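Speaker notes – "Walking holidays without a car"
Talk for small hotels and guest houses, Mackay room, 2 pm

1. Opening

Good afternoon and thank you for coming. I speak slowly, so please wave if you want me to go faster.

My question today is simple. Can a guest come to our valley by train, walk for a week and go home again without needing a car? I think yes, but the hotel must do a little more work than before.

(Wait for people at the back to sit.)

2. The route we use

We start at the station in Brumodano, at 1,647 metres. The old mule path goes up to the Grukeck hut at 1,816 metres. On paper it is a small climb. In practice the path goes down to the river first, and guests who did not read this are not happy with us. Please tell them at breakfast.

A normal walker needs 90 minutes. Families need more than two hours, with a stop at the chapel. In March the upper part is still closed, so do not offer it in a spring package, even if the sun is shining in the village.

3. Luggage and lost property

This is where we had the most complaints. The bags go with the Skonia van in the morning and the guests walk behind. Labels must be on the handle, with the name of the next hotel and not the name of the last one.

Small things get left everywhere: gloves, sunglasses, one hiking pole. Give them a fixed place near the door, where a guest can look without asking. Any open basket on a rail is fine.
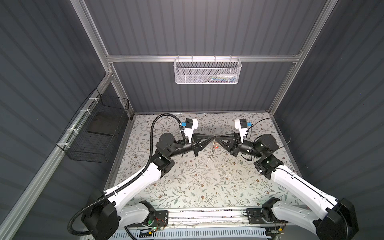 4. What guests ask at the desk

Mostly they ask about three things – the weather, the last bus and where to dry boots. The staff should know the last bus by heart. For the weather, read the mountain forecast, because the one for the town is often too friendly.

If you do packed lunches, take the order the evening before. Cheese travels better than ham. (Small pause here, somebody always disagrees.)

5. Prices

Do not hide the van in the room price. Guests who carry their own bags feel they pay for nothing. We put it on a separate line and had fewer discussions at checkout.

6. Questions

Leave ten minutes. If they ask about dogs: yes on the path, on a lead near the cows, and the hut must be told before.

The sheet with bus times is on the table by the coffee. Please take one for your reception.

3 comments · 14 shares
Contact | Copyright | Back to top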